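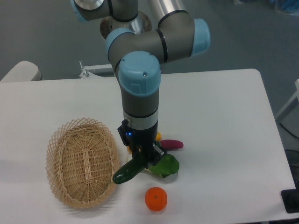

Figure 3. Toy fruits and vegetables in a small cluster on a white table.

October | Stępień
Reading time: 4 minutes

4. What goes missing from the greengrocer's

4.1 Naming the stock

Before a loss can be counted there has to be agreement on what was lost, and with play food the agreement is slow in coming. The toy library at Proston lends its pieces in mixed bags, under a catalogue written by several hands over a good many years. The catalogue contains an entry reading "pear or avocado". It contains another, added later and in different ink, reading "other pear or avocado". We found both items on the shelf and are unable to improve on the description.

Play food of the kind in Figure 3 has had little attention from people who study lending. Books, tools and prams have all been followed from shelf to home and back again, sometimes at length. A plastic aubergine is cheap, has no serial number and fits inside a boot, and these facts together seem to have discouraged our colleagues. They also make it a fair test of what borrowers do when a loss is unlikely to be noticed. In most branches the only check at return is that someone lifts the bag and judges whether it feels like enough.

We recorded 2,185 pieces across the two branches, Proston and Ploston, before the first loans went out. Each piece was given a class (fruit, vegetable, bread, dairy, meat and fish, other) and a short plain name. Tomatoes were put with the vegetables. We are aware of the objection, which was raised by nearly everyone we told, and we note that no shop in either town keeps them with the apples.

4.2 Who borrowed

The bags went to 300 households, who kept them for as long as they liked up to the usual limit. Borrowers were told that we were interested in how toy food was used at home. They weren't told that we would be counting it when it came back, and one could call this a mild deception. The form did ask whether anything was missing. Most people ticked "no", including a household that returned an empty bag, very neatly folded.

Ten households were also visited. These visits were meant to last an hour and tended to last longer, as the person being interviewed was usually also being served lunch by a small child and couldn't easily leave the table. Nor could we. Interview notes from this part of the study are good on bread and thin on everything after it.

4.3 Losses by class

Over 2,000 pieces came back. By the standards of any lending scheme that is a high rate of return, and we had to rewrite an introduction that had been rather gloomy about human nature.

The missing pieces weren't spread evenly. Bread did worst. Slices of toast left the study in both towns at a rate the other classes never approached, and in the visits we saw why: toast was carried. It went up to bed, out to the car and, in one home, along to a grandmother's flat, where it was put in a real toaster and taken out again in time. Fruit was mostly played with where it had been tipped out. Bananas are the exception, being used as telephones, and a telephone goes wherever its owner goes.

Vegetables came back in excellent order. We had first taken this as a sign of careful borrowers. A second look at the notes suggests a simpler reading, namely that hardly anyone had touched them. Several parents told us that the sprouts had been "for the customers". Leeks were returned in full at both branches and, in the case of Ploston, with one leek more than we had sent out. We can't account for it. It has been entered under "other".

4.4 Foreign bodies

Additions deserve a word of their own. Alongside the extra leek, the bags brought back buttons, a die, the lid of something, and a number of real items of food, chiefly dried pasta and raisins. The pasta passed unnoticed through the first count at Proston and is the cause of the correction to Table 2.

Two pieces of the Trorkis sort, with the stalk moulded on, turned up in bags that had never held any. Borrowers clearly mix the library's stock with their own, and then divide it again at the end of the loan by guesswork. Some of what we have called loss is therefore a kind of trade, carried on without either party knowing. A household that keeps our lemon and sends back its own has done the library no harm, yet our method scores it as one theft and one gift.

4.5 Limits

Two towns are not many. Both are small and both have a covered market, so children there may have firmer views on how a stall should be run than children elsewhere. We did not weigh the pieces. We didn't ask the children's ages at Ploston, owing to a form that had the question printed on the back and nothing on the front to say so. Chewing was noted only as present or absent, and the second coder was much stricter about it than the first.

We use cookies to remember your reading preferences. Accept | Manage settings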